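Robotics / Manipulation / Technical Reports
3 shares · 0 comments

4.2 Fingertip comparison in the bin cell

We compared two fingertip designs on the same arm, a KUKA mounted beside a gray metal bin. The Fivdale tip is a stiff molded part with a flat pad. The Vimlow tip is translucent and bends under side load. Both fit the same gripper body and were run with the same Nwankwo grasp planner, with no change to speed limits or approach height between runs. Objects came from the Lurkden household set, which mixes cloth, thin flat items, handled tools and small rigid parts. Items were dropped into the bin from a tray and not arranged by hand.

A total of 1537 grasp attempts were logged with the Vimlow tip and 989 with the Fivdale tip. The counts differ because the Fivdale runs stopped when the second pad began to peel. We report rates per object class and make no claim on total throughput. An attempt was scored as a success if the item cleared the bin rim and stayed in the grip until release – partial lifts were scored as failures.

Figure 4 shows the Vimlow tip in contact with a small pile. The flat black item lies diagonally next to a striped cloth, a common layout in our logs and a hard one for the planner, which tends to merge the two into one segment. The white part in the near left corner is a separate case, with bin walls close by on two sides.

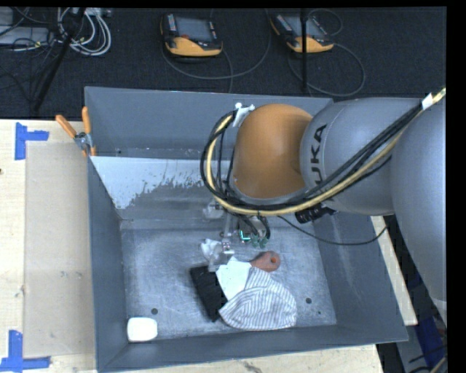
Figure 4. Cell with translucent fingertip at the pile. Bin on wooden table, arm entering from the right.

4.3 Failure modes

Cloth was the easiest class for both tips. Most losses came from thin flat items, where the Fivdale pad slid over the top face and closed on nothing. The Vimlow tip bent on contact and got under the edge more often, but it also twisted when an item was held far from its center of mass. Corner picks failed for a different reason: the gripper body reached the wall before the fingers were in place, and the controller stopped the move on its force limit. This was seen with both tips.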